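Subject: Re: [smallspace-growers] Cherry tomatoes indoors, is it worth the bother?
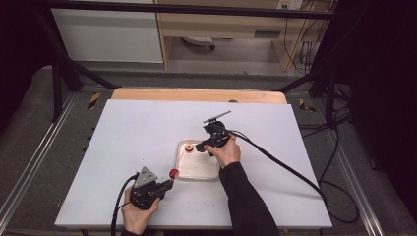
Square plastic dish on the white board, one red thing in and one out.

Hi all,

I have been waiting for someone to bring this up! Quoting the part I want to answer:

> We have a north-facing kitchen and one shelf with a grow light over it.
> Last year I got 17 tomatoes off two plants and my partner laughed at me.
> Is there a variety that really does well inside, or should I stick to
> lettuce and stop buying seed? Also, does anyone still bother with hand
> pollinating? I read that you have to, then I read that you don't.

Please don't stop buying seed. I was in the same spot two winters ago with a shelf over the washing machine, and this past season I picked 121 from 4 plants, all between February and June. I keep a tally on the side of the fridge, so that is a real number and not wishful thinking.

The biggest change was the plant itself. I had been growing a vining type that wanted to be seven feet tall, and it spent the whole winter making leaves and leaning on the window. Now I grow a dwarf called Lukent (I got it in a seed swap, so I can't tell you who sells it). Mine topped out at fourteen inches and set fruit in clusters right down near the pot. Small fruit, thick skin, nice and sharp. If you like a very sweet tomato you may be let down, but on toast with salt it is wonderful.

Second thing, light. My fixture is an old Ollance bar that I hung from hooks and a bit of chain so I could raise it a link at a time. I keep it pretty close, a hand's width over the top leaves, and run it from 6 in the morning until 10 at night. When I had it up by the ceiling the stems went long and floppy and the flowers dropped off before they did anything. Moving it down fixed that within a couple of weeks, and I was so pleased I called my sister at work.

On pollinating: yes, do it, but it takes no time at all. Tomato flowers have everything they need inside the one bloom, they just need a shake. Outside the wind and the bees take care of it. Indoors I flick each flower stem with a finger around lunchtime when I'm waiting for the kettle. Some people use an electric toothbrush against the stem. I tried it and it worked fine, but then I had a toothbrush living in the plant shelf and people asked questions.

Feeding, I go easy. Half strength tomato food once a week after the first flowers open, plain water the rest of the time. I did overdo it once and got huge dark leaves and almost 100 flowers that never came to anything, so learn from me there.

For pots I would go bigger than you think, even for a dwarf. Two gallons each if your shelf can hold it. Small pots dry out in a day under the light, and uneven watering is what splits the skins.

And keep the lettuce! It does great at the dim ends of the shelf where the tomatoes would sulk.

I have plenty of Lukent seed saved and am happy to mail some. Write to me off list with an address. Does anybody have luck with peppers under the same setup? Mine flower like mad and then just sit there.

Happy growing,
Shelf over the washer, zone 5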